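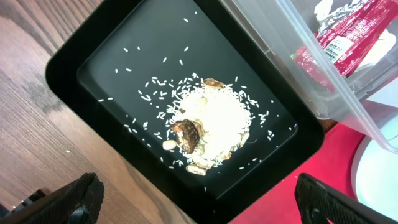
Akosua Kpodo
Programme monitor, Gestach lunch clubs

Progress report to the Opoku fund, January

The lunch clubs served 2,370 meals this quarter across 8 sites. I have checked that against the kitchen sheets and it holds up. What it tells us is less clear. The aim was to reach older people who eat alone, and the sheets record plates, so someone who comes every Tuesday looks the same as a dozen people who came once.

Efua Nartey puts the number of regulars at 144. I would treat that with care, as two sites sign people in by first name only.

Spending on dry goods came to £836. Rice is still the largest line – Viker put its price up in the autumn and we stayed with them for the delivery. I am not convinced the delivery is worth it and have asked for two other quotes.

The claim that members feel "less lonely" rests on a form handed out with pudding. I have left it out of this report.

Zakhar Mykhailiuk wants to open a further club at Drultance. My advice is to wait until the sign-in sheets are fixed. Yeshi Tamiru is redrafting them now, and the new ones go out before the next payment is due.

3 comments | 5 shares

Get our newsletter. You can unsubscribe at any time.

© Gestach | Contact us | Back to top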